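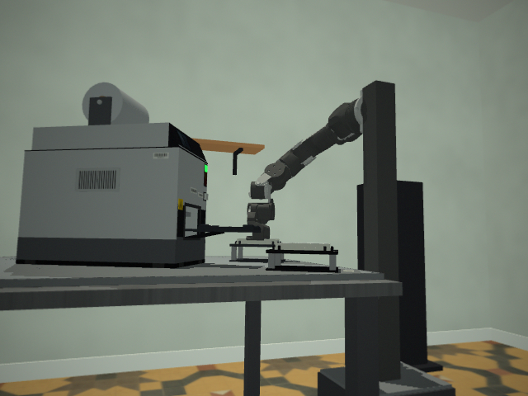

The arm at the sealer, from the Donley team's practice room.

The rule at Donley was that whoever broke the simulation had to fix it before going home, and it was my turn.

I had changed one number. The plate sealer had been sitting a little too far back on the bench, so I moved it forward and saved the file, and after that the arm drove its fingers into the front of the machine every time we pressed run. In a real lab that would have been a bill. In our lab it was a red line in the log and a noise from the laptop that somebody on the team had recorded in a stairwell.

There were four of us that year. The competition was called the Skesano, and the task was to move a sample plate into the sealer and back out again, 17 times, without dropping it or touching anything we had no business touching. We had entered under the team name Zeleke, after the street the school was on. None of us had ever seen a plate sealer. Our coach had, once, through a window.

"Put it back where it was," said the girl who did our paths.

"It was wrong where it was."

"It worked where it was."

She had a point. I put my headphones on.

The floor was her work too. The rules said the room had to have a floor and didn't say what kind, so she had found a tile pattern in orange and olive green with stars in it and covered the whole place. I had complained about it in September. By then I had looked at it so long that the hallway at home seemed unfinished.

I slowed the run down and watched the arm come in from the right, elbow high, wrist down. The fingers were long and thin and went in level with the opening. I moved the camera up near the ceiling, which was her trick, and ran it again from there.
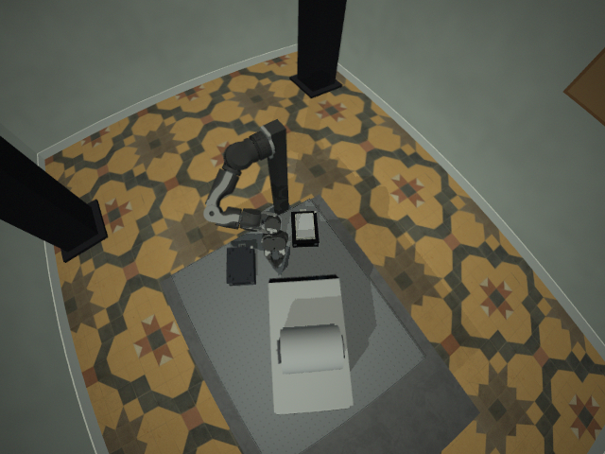
The ceiling view, with the mat laid down.

From up there you lose the heights. You get the mat and the pedestal and how the arm folds back on itself, and you stop worrying about the front of the machine. I checked the base of the arm against the drawing from Nomum, the company that wrote the rules. The drawing was in millimeters. I had typed my change in centimeters.

I sat there for a minute before I told them.

The boy who kept our log asked how to spell centimeters and wrote it down. The girl who did our paths didn't say anything. She pulled her chair over, and we went through the file together from the top, reading each number out loud - the bench, the column, the holders, the sealer. She found one of her own that was wrong, in the shelf on the back wall. It didn't matter to the task. She fixed it anyway.

We started the long test a little after six. It was set for 1,000 runs and we had no plan to stay for all of them. The coach turned off the lights at the far end of the room and began stacking chairs around us.

Run 1 went in clean. Run 2 went in clean. On the third the arm stopped with its fingers at the opening and stayed there long enough that I reached for the keyboard.

"Leave it," she said.

I took my hand back. The log boy had his pencil on the paper. Then the elbow came up and the run went on, and he wrote a 3 in the column and I went to call my mother about the ride.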